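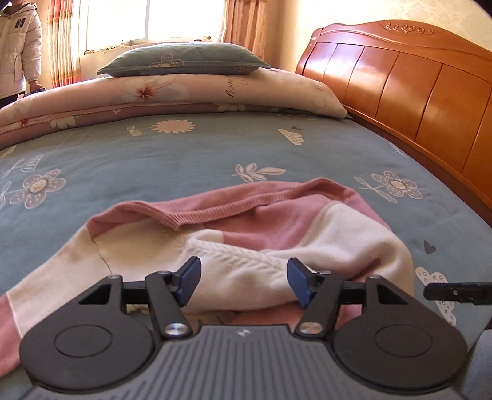 Hi Teodor, and hello to everybody on the legal ops list,

> On Wednesday, Teodor Grecu wrote:
> We're a legal team of four at Stirnex and we still get our requests by email, hallway and text message. Has anyone moved to a proper intake form, and did the business people put up with it?

We did this at Triltcombe last spring, and I'm so glad you asked! Our first form had far too many questions on it, and the sales folks hated it (they told me so, at length, and they were right). We cut it down to who you are, what you need and when you need it – and after that people came around pretty quickly. We logged 1558 requests in the first year, and 698 of them were plain NDAs, so those now go out from a template without a lawyer touching them unless the other side wants changes.

We built ours in Hereo, mostly because the company was paying for it already. Swanson showed us a lovely demo too, but the quote came to 3440 a year and I couldn't get it past finance.

One thing I'd do differently is keep one of the lawyers on the old shared mailbox for the first month. We closed it on day one and almost 500 messages bounced, a few of them from our own directors. Oh dear.

Happy to send you our form if it would help – just write to me off list.

Warmly,
Jeanie Pollock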